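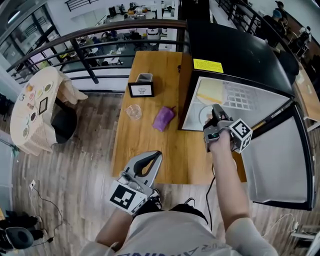 How to set up a demonstration shift with hand-held grippers

Wyn Nicholas, Gronow workplace team
Updated 29 April 2022

Part of the kitchen and shelf work at Gronow is being handed over to the Skondimthorpe arm. Before that happens, staff who know the jobs record them by hand with a pair of grippers. These steps are for whoever is rostered on.

1. Sign in at the upper level and take 2 grippers, one for each hand. Check that the marker faces are clean.

2. Run the cable so it hangs clear of your feet. Stay on your side of the table.

3. Set out only the items on your job card. Plates and cups go back to their start positions after every run.

4. Do the job at your normal pace. If you drop something, finish the run and mark it as a drop – don't delete it.

5. Stop after 46 runs, or sooner if your wrists are sore. Swap with your partner.

6. For fridge jobs, open the door fully before you start and keep your free hand away from the shelf.
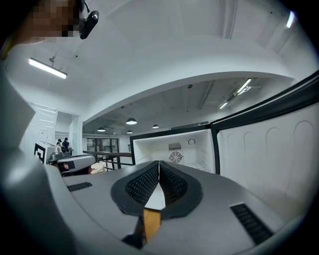

Fridge station, door open. Check the gripper pads before the first run.

What changes on the roster

Recording counts as ordinary paid hours. Stocking shifts shorten from October, and the hours move to checking recordings and resetting stations. Nobody's total drops under the Farkon agreement. If you'd sooner stay on stocking, tell Wyn before the next roster is posted – more than 80 requests came in last time, so put yours in writing.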